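Speaker notes: Moisture movement in solid softwood tops
Reading time: 3 minutes

Opening. Keep the title slide up until the room settles. The talk covers solid pine used for tables and worktops: how it takes up and loses water, how far it moves, and how the fixings should allow for that. Veneered board is outside the scope. Questions at the end.

Start with the basic point. Wood exchanges water with the air until the two are in balance. In a heated room in January that balance is low, and in an unheated store in October it is high. A top made in one and used in the other will change width. Movement along the grain is small enough to ignore for furniture. Movement across the grain is not.

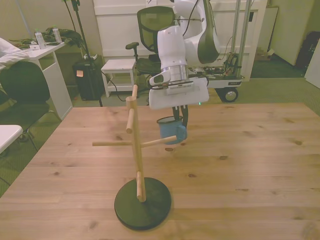

Grain direction decides where the screws go, so settle it before anything is cut. Fixings in line with the grain can be tight. Fixings across it need slots or buttons. On a pale top like this one, with the grain and knots plain to see, the direction can be read without tools. On painted or heavily stained tops, look at the underside. Mention that the Bassey workshop now pencils an arrow on the underside of every blank, and that this has cut down on wrongly drilled rails.

Next, the Ollthorpe trial. We kept 42 blanks in an unheated shed and then moved them to a heated room. Each was measured across the width at both ends and in the middle. State clearly that all the blanks came from one supplier, Grirura, so the results should not be stretched to other stock. 19 of them cupped enough to fail our flatness check. Most of the failures had been stacked flat on the floor without spacers, where one face could dry and the other could not.

Pause on the stacking slide. Spacers should be of even thickness and lined up one above the other. If they are staggered, the boards bend between them and stay bent.

Knots come next.
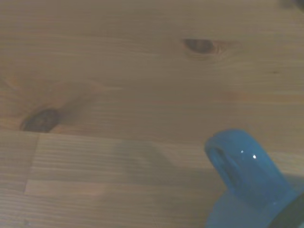
Dark knot in pale pine. The grain lines bend around it.

The wood beside a knot does not move in the same way as straight-grained wood, as the fibres there run at an angle to the board. Expect small checks near the knot after the first heating season. A live knot is joined to the wood around it and will normally stay put. A dead knot is not joined and may loosen as the board dries. Tap test: a dull sound suggests a gap. Filling should wait until the board has settled in the room where it will be used.

Finish. Oil slows the exchange of water but does not stop it. Varnish slows it further. The usual mistake is to coat the top face and leave the underside bare. The two faces then respond at different rates and the board cups. 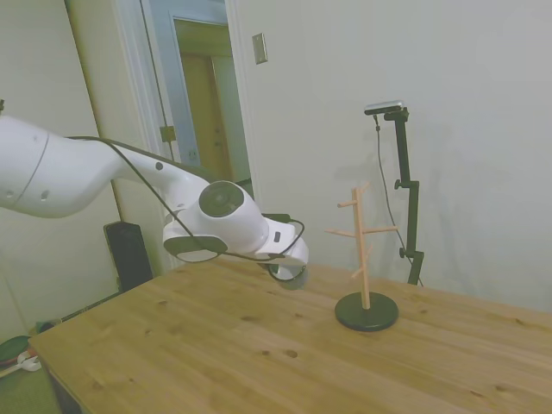 The same number of coats on both faces deals with most of this, and the end grain needs one more. At Vidima the underside is done first, so that it does not get forgotten when time is short. Drying time between coats is on the handout.

Fixings, quickly if running late. Slots in the rails, screws with washers, snug but free to slide. No glue between top and frame. Breadboard ends: glue the centre only and peg the outer tenons through slotted holes.

If asked about meters: pin meters read near the surface and can mislead on thick stock. Take readings on a fresh cut where possible. If asked about hardwoods: the method is the same, but the figures differ by species and we have not tested any.

Last slide is the handout link. Leave it up during questions.

Contact | Copyright Ollthorpe Timber Notes | Back to top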